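Kitchen and Tableware > Mugs, cups and teapots
Thread: Coffee marks on a white table top, and is it the mug's fault?

hasteck_row
Posted Friday, December 24, 2021

I bought a white table second hand in November and it has started getting brown rings on it. They don't come off with washing-up liquid. I drink a lot of black coffee at it, always out of the same sort of mug, red outside and white inside. The seller called them Killgate mugs but there is no name on the bottom of mine.

Two questions. What shifts the rings without dulling the top? And is the mug leaking through the base, or is it just drips? I've got 4 of them and would rather not bin the lot. 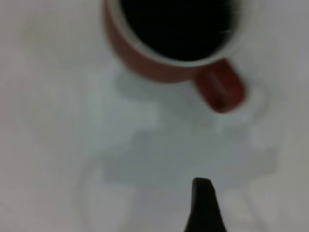
I fill them too full, I know. My other half has been saying so for years. With a pale rim and black coffee almost up to the brim like that, the first sip always goes over the lip, and I suppose it runs down the outside from there. But I wipe the outside and I still get rings. The handle is short and a bit stubby as well, so you can't get a proper grip on it when it's full. The top is smooth, no grain, and I've no idea what it's made of. The seller didn't know.

Chiu_and_saucer
Bicarb and water, mixed to a paste. Leave it on for 45 minutes, wipe off with a damp cloth. Don't scrub. Works on my worktop, which is white laminate.

pan_drawer
I wouldn't use bicarb on a top if you don't know what it is. It's mildly abrasive and on a gloss finish you will see where you've been. Try a melamine sponge on a bit underneath first, or near a leg.

Chiu_and_saucer
A melamine sponge is more abrasive than bicarb. It's very fine sandpaper, more or less.

pan_drawer
Only if you lean on it. I've used them on the same table for 7 years and it hasn't dulled.

oldvandlow
Leave the table for a minute and check the mug. If the outside is unglazed and the foot is unglazed, it can take up liquid through a crack in the inside glaze, and then it sweats out underneath. Dry the mug, fill it with water, stand it on kitchen roll overnight. If the paper is damp in the morning there's your answer.

I had a set from Vandlow that did this from new. They looked fine.

hasteck_row
Will do that tonight with all of them. The outside is matt, if that helps. I took it to be a matt glaze but it might be bare clay. 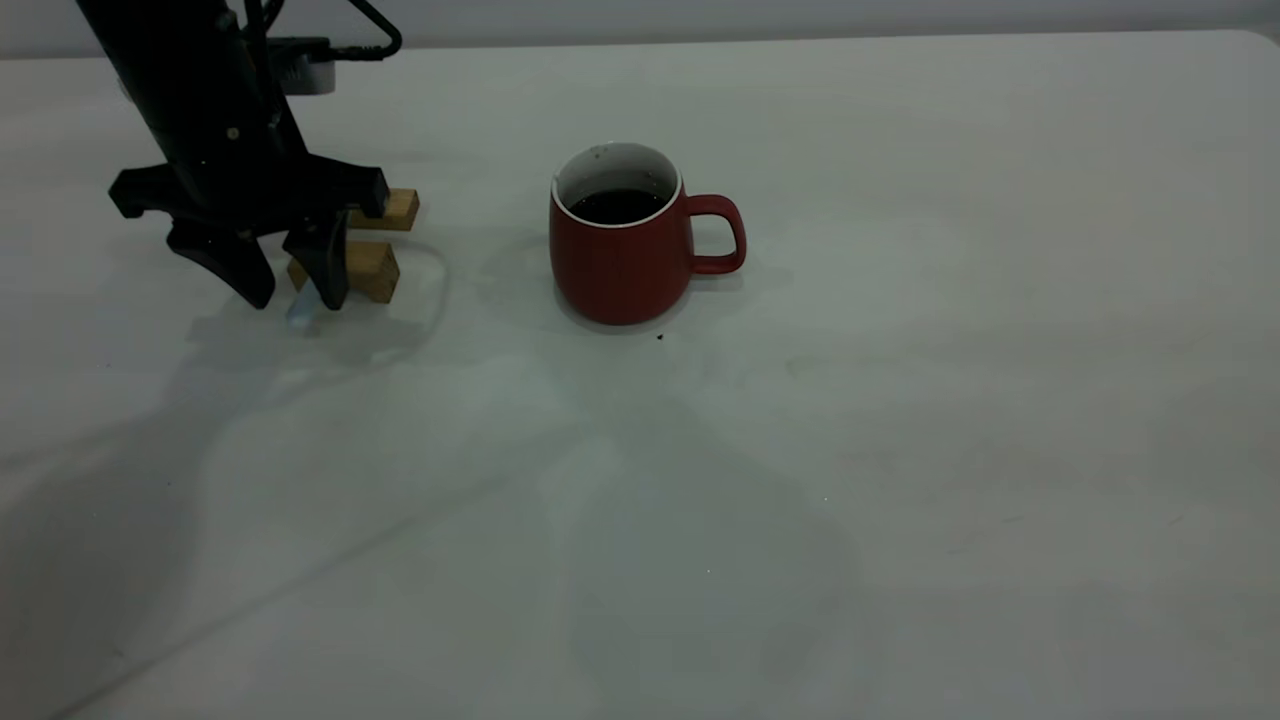
I've also been told to use a coaster. I've got some offcuts of pale wood that I could sand down and use, but I don't know if wood would just soak it up and pass it on to the table.

oldvandlow
Bare wood will stain and stay stained. It won't hurt the table if you lift it and dry it. Couple of coats of oil and it'll be all right for a good while.

Chiu_and_saucer
Cork. Cheap, doesn't slide, chuck it when it gets grubby. I wouldn't bother making anything out of offcuts.

tealeaf2000
Disagree, wooden ones last for ages. Mine are bits of old shelf. Oil them, and stick felt on the underside or they'll scratch a white top.

I also think everyone is blaming the mug too soon. If you overfill it and it runs down the side, it collects under the foot where you don't wipe. You put it down, it leaves a ring. You wipe the side and think that's the job done. Fill it a bit lower for a week and see.

pan_drawer
Agree with that. A leaking mug usually leaves a patch and a drip leaves a ring.

oldvandlow
Not in my experience. Mine left rings, because the foot was the only part touching the table.

hasteck_row
Results. Stood all 4 on kitchen roll overnight, filled with water. Three dry, one damp underneath. So it's a bit of both. The damp one has a hairline on the inside near the bottom which I'd never noticed, and it's going to be a pen pot.

On the table, I tried the bicarb on the underside first and it left no mark, so I did the rings. Two have gone and the oldest one is fainter but still there. I'll give it another go at the weekend.

Chiu_and_saucer
Leave it on longer for the old one and put cling film over it so it doesn't dry out.

pan_drawer
Or try the sponge.

hasteck_row
I'll do the cling film first. Sponge if that fails. Sanding two of the offcuts this afternoon.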